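Dornham Community Kitchen: Frequently Asked Questions

Who may hire the kitchen?
Hire is open to residents, clubs and registered food businesses. Applications close 12 days before the session requested.

Are utensils and boards supplied?
Yes. Hirers may also bring their own, provided they are clean on arrival.

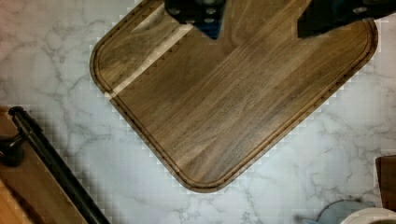

Vilja Ikonen writes that her group would prefer an earlier start in June, when the markets open at dawn. Early access may be granted on written request to the Bookings Office, Room 303.

How long is a session?
Sessions run for up to 8 hours, including cleaning.

When is the bond refunded?
The bond is returned once the premises have been inspected. Cancellations must be made in writing.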